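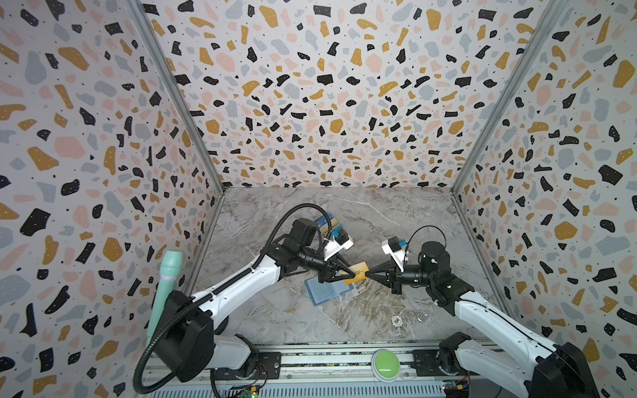
Terrazzo-pattern wallpaper on three walls, with a marble-effect base panel.

Danlow Terrazzo Wallpaper

Danlow is a printed wallpaper from Tanik with irregular chips in black, mustard yellow, pale pink and light blue-grey on an off-white ground. Many of the black chips carry small white dots. It suits alcoves, box shelving, the backs of cupboards and small rooms where a plain wall looks bare.

The paper is a paste-the-wall type. It can be wiped with a damp cloth and a little washing-up liquid. Do not use scouring pads or bleach.

Where to use it

Danlow can go on plaster, lining paper, MDF and most painted boards. Glossy surfaces should be sanded lightly first. We do not recommend it behind a hob or inside a shower. In a cloakroom or utility room, leave the fan running until the paste has dried.

For a boxed recess, hang the back wall first and then the sides. The chips are scattered, so small mismatches in the corners are hard to spot. Metal corner trim gives a neat edge where two boards meet. Trim is sold separately.

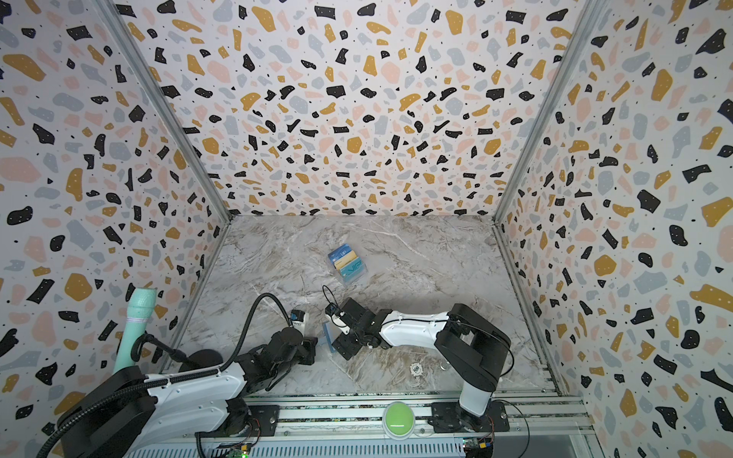 Ordering and samples

Danlow is sold by the roll. Please order everything you need at the same time, as shades vary slightly between print batches. The batch number is on the label under the wrapping. Check that all your rolls match before you cut any.

A4 samples are posted free, up to 2 per household. Larger cut pieces can be seen at the Etulport showroom, next to the Bognár floor tiles. Ask for Wing-yan Tseng if you would like help working out quantities.

Unopened rolls can be returned with the receipt. We cannot take back part rolls or cut lengths.

Product details

Design: Chia-jung Tsang
Finish: matt
Pattern match: free match
Hanging: paste the wall
Removal: peels off dry
Minimum order: 2 rolls
Colours: one colourway only. A green version is due in May.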